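3.2 Cleaning and Checking the Keyboard
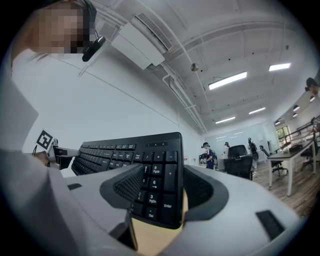

Figure 3-2. Numeric keypad, right-hand side of keyboard.

1. Shut down the Musness workstation and disconnect the keyboard.
2. Tilt the keyboard and tap out any crumbs or dust.
3. Wipe the keys with a soft cloth -- slightly damp, never wet.
4. Allow the keyboard to dry before reconnecting it.
5. Press Num Lock. Enter 1,141 on the numeric keypad and confirm that the number appears correctly.

CAUTION: Do not spray cleaner directly onto the keys.

NOTE: Report sticking keys to Sanne Declercq, Equipment Office.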